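Search this diary
Type a word and press enter

February 13, 2019

Home at last, shoes off, feet up on the other kitchen chair, and a cup of tea going cold because I keep stopping to write. I said I'd keep this up through the winter and I've missed more days than I've done, but today I've got something to say so here goes.

The arms are staying. They told us at the morning huddle, standing between the proof racks like always, with the mixers going so you only caught half of it. The trial at Pillmont was meant to finish up before Christmas, then in December it got stretched, and now it's official. Packing and basket work at our end is going over to them bit by bit, and the rest of us get "moved along the line", whatever that turns out to mean. I wrote it on my hand so I'd remember the exact wording, and then of course I washed my hands.

I've been at Pillmont 13 years and most of those I've been on the basket bench. You take the braids once they've cooled, turn them over, check the bottoms, and lay them in the wicker for the shops that want them displayed that way (Moncrieff wants the fat ones in front, Siditz couldn't care less as long as they show up before opening). On a big day it's 800 loaves. My wrists know every one of them! I've worn a brace on the right one on and off for years, and my doctor's been after me to find something gentler to do since before my hair went grey.

So you'd think I'd be cheering. And part of me is, it really is. But I stood there at the practice table this morning with my coffee and felt a bit funny about the whole thing – like watching a stranger make up my bed.

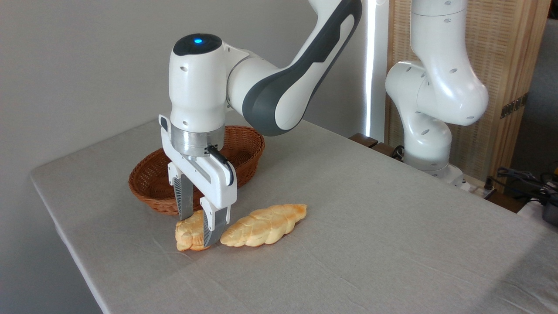

What gets me is how careful they've had to be about the braids. Rolls are easy, apparently. A braid has lumps and dips all down its length and no two come out the same, because we still plait by hand upstairs and everybody's hands are different. I can tell you who did a loaf by how tight the ends are tucked. Grab it in the wrong spot and you dent it, grab it too softly and it slides. I've had new kids on the bench do both in the same minute, so I wasn't about to laugh at a machine for having to learn it.

The tech from Jikholm asked me where I pick them up from. I had to stop and think! I've never once thought about it. I did a few with my eyes half shut, just to let my hands get on with it, and it's a bit in from the end, thumb on one side and fingers on the other, and then a little tilt before the lift so the crust comes away from the cloth. She wrote all of it down. I'll admit I was chuffed. All those years of doing that and it was the first time anyone at work had asked me how.

Then on the bus home I got to thinking that I'd just given it away for nothing, and I was cross for about four stops.

Six of us on the bench are affected. Five have been told where they're going, and I'm the odd one out. They've offered me a choice, either upstairs with the plaiters or staying down and learning to mind the arms, which means training in the afternoons, clearing things when they get stuck, and checking the loaves before they go out. Same pay to start, a bit more once you've passed the course. No heavy lifting either way. The plaiting room is warm and loud and full of my friends, and the radio's always on. Downstairs is going to be quiet. I think that's the bit I mind most, more than the machines themselves. We've always talked at the bench. Somebody's divorce, somebody's new roof, what to do about a dog that eats socks. You can't have that with people spread out all over the building.

On the other hand, plaiting is wrists, wrists, wrists.

I have to tell them by the end of the month. I'm leaning towards the course, which surprises me as much as anyone. I'd want to be the one who says whether a loaf is good enough to go out, and I'd sooner it was somebody who's handled a few.

Tea's stone cold now. There's soup to heat up and I still haven't phoned my sister back.

Comments (3)

breadandbutter: Take the course!! I went through the same thing at a cannery and the ones who trained up early got first pick of the shifts.

lakeside_gran: My vote is upstairs with your friends, but mind that wrist. Does Moncrieff still carry the braids in the baskets? I used to buy one every weekend.

nightshift52: They should be paying you for showing the tech how it's done. Ask about it before you sign anything.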